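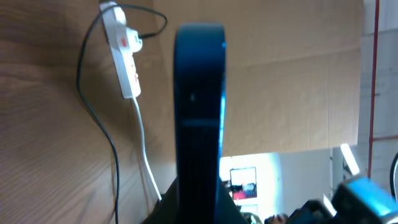 ## Power strips in shared rooms: mounting and placement

**Fostik Building Forum > Equipment and Furnishings > Thread 347**

**facilities_desk**
Members are asked to comment on the draft guidance for power strips in shared workrooms. The present wording permits a strip to be fixed upright to a wood panel, as in the attached view, provided that the switches remain within reach and cords are secured. Comments will be accepted through May.

**weren_ops**
The Weren office supports upright mounting. We request one change to the draft. The black cable beside the strip loops out at the top and hangs down the panel in a long curve. Section 2 should require clips for any length of that kind.

**kurkix_admin**
We do not agree that clips are necessary in every case. A cord that hangs flat against a panel is not in a walkway. The Kurkix rooms have operated on this basis for 9 years, and no complaint has been filed.

**weren_ops**
The absence of a complaint is not a standard. Our position on Section 2 is unchanged.

**tamiru_frontoffice**
May a strip be set on a tabletop instead? The draft does not address this. Several Tamiru rooms have no suitable panel near the table.

**facilities_desk**
Tabletop use is under review. A second view is attached for reference.
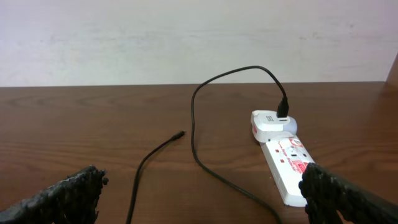

Page 2 of 9

**tamiru_frontoffice**
Thank you. We note the "Surge Protector" lettering on the top face and the adapter plugged in at the upper end. Our office would accept tabletop use if the label is kept facing up, where it can be read.

**kurkix_admin**
Agreed as to the label. We would also ask that white charging adapters be marked with the room name. They are frequently carried off to other rooms.

**weren_ops**
We object to tabletop use on a permanent basis. Cables lying across a table are easily caught by a sleeve or a bag. A limit of one working day would be acceptable.

**facilities_desk**
All comments have been recorded. Section 2 will be reissued with alternate wording on clips. The question of a time limit for tabletop use remains open, and offices that have not yet replied should do so in this thread.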